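Wustaveo Owners Board > General > Van and Lounge Models > Swivel front seats on the Gerik, worth the money?

14 posts were merged from an older topic.

kettleman_r
We have a Gerik on order with the standard front seats and the dealer has offered to change it to the swivel pair before the build slot locks in July. It adds 800 to the price. The sales guy in Atstead let me sit in one on the lot but it was parked nose to the wall and I could only turn the passenger seat halfway. We are two adults and one kid who is 11. Mostly school runs, plus a few long weekends where we would eat and maybe nap in it. Do people who have the swivels use them?

plainfield_dad
Had mine since last fall. I turned the seats a lot the first month and hardly at all since then. You have to slide the seat all the way forward, let go of the parking brake lever so it lies flat, turn, then slide it back. Once you know the order it is quick, but my wife has never done it on her own. If I were ordering again I would skip it and put the money toward the bigger battery.

sorrel22
Disagree with the above. We use ours every trip. The whole reason I bought this over a regular van was the cabin, and with the front seats facing forward it is a regular van with a light strip in the ceiling. Turn them around and four people can sit and talk like they are in a living room. My mother is 79 and she can sit sideways to the door and step straight out.

plainfield_dad
Fair enough, but that is four people parked. The original poster said school runs.

kettleman_r
Both, really. What about the floor? I read that the swivel base sits higher.

sorrel22
It is higher. I'm five foot four and my feet touch fine. My sister is shorter and uses a folded blanket.

nnugroho
I have had both. The first Gerik I drove for work had fixed seats and the one I own has the swivels. The height difference is real and it changes how the lap belt sits on a smaller passenger. At 11 your kid is going to be in the second row anyway, so I would not worry about it. Do worry about the storage. With the fixed seats you get a drawer under each one. The swivel base takes up that space and you lose both drawers. The brochure shows the drawers and the swivels on the same page, and it took me a call to the dealer to find out they are not offered together.

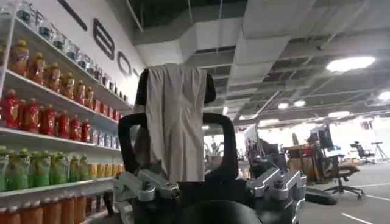 The lost drawers matter more than people expect because the rest of the Gerik cabin is short on places to put things. The door pockets are shallow and the center console is mostly a charging pad with a lid. We tried keeping drinks in the wall rack behind the second row, the one with the open ledges, and it made a mess of the first long drive. Bottles are fine standing in straight rows on white shelves like those, one kind behind another. On a ledge in a moving van they need a strap or a lip. I ended up with two canvas bins that clip to the cargo rail and I keep everything in those. They cost little and they come out when I need the floor.

Nadhirah Nugroho (two Geriks, one still mine)

kettleman_r
That is useful, thanks. I did not know about the drawers. The configurator let me pick both.

nnugroho
It let me too. Get it in writing from the dealer either way.

torqueandtea
The configurator has been wrong about that since the new trim names came in. It also shows the dark roof liner with the glass roof and you can't have that either.

On the original question, I think 800 is too much for what it is. Navarrete puts a swivel passenger seat in their midsize lounge model as standard, and that one turns without sliding it forward first. Wustaveo should have copied the mechanism.

sorrel22
The Navarrete one only turns on the passenger side though. And it rattles. We test drove it before we picked ours, and I could hear the base over every patch in the road.

torqueandtea
The early ones rattled. They changed the latch.

sorrel22
The one we drove was a current model.

torqueandtea
Then you had a bad one. My brother-in-law's is silent.

plainfield_dad
Mine doesn't rattle either, for the record. It does creak when it is cold out. The dealer greased the ring and it went away for a while.

moderator_lin
Let's keep this one on the Gerik please. There is a Navarrete comparison topic further down the board.

dunlin_s
Question for those with swivels. Does the driver seat memory still work after you turn it around? On mine it forgets the position about half the time and I have to set it again before I drive off. Passenger side is fine.

nnugroho
Mine did that. You have to wait for the click at the end before you touch the slide switch. If you press it early the seat loses its zero point. There is a reset in the manual under Seats, hold the memory 2 button until it beeps. It has held since I did that.

dunlin_s
Tried it tonight at 9 and it beeped. Will see if it sticks.

oldgreyvan
I'll say what I always say in these topics. Before you order any of the lounge options, take everyone who will ride in the thing and sit in it for half an hour with the doors shut. We nearly got the side-facing bench. My daughter sat on it on the lot and wanted to get off after ten minutes with nothing moving. We went with the plain second row and put the swivels up front, and that has been right for us. We turn the seats at lunch stops and that is all. I don't regret paying for it and I would not have missed it much either.

kettleman_r
Went back to Atstead this afternoon and asked them to pull one away from the wall. Turned both seats all the way. My son liked it, my wife said the drawers would get used every day and the swivel would get used on vacation. She has a point. The dealer confirmed you can't have both and says he has reported the configurator.

We are leaning toward fixed seats and drawers. He also told me the swivel base can't be fitted later, can anyone confirm that?

nnugroho
Correct, the floor mounts are different. It has to be decided before the build.

sorrel22
You will wish you had them the first time it rains at a campground.

kettleman_r
Maybe so. I have until the slot locks to change my mind. Will post when I have signed.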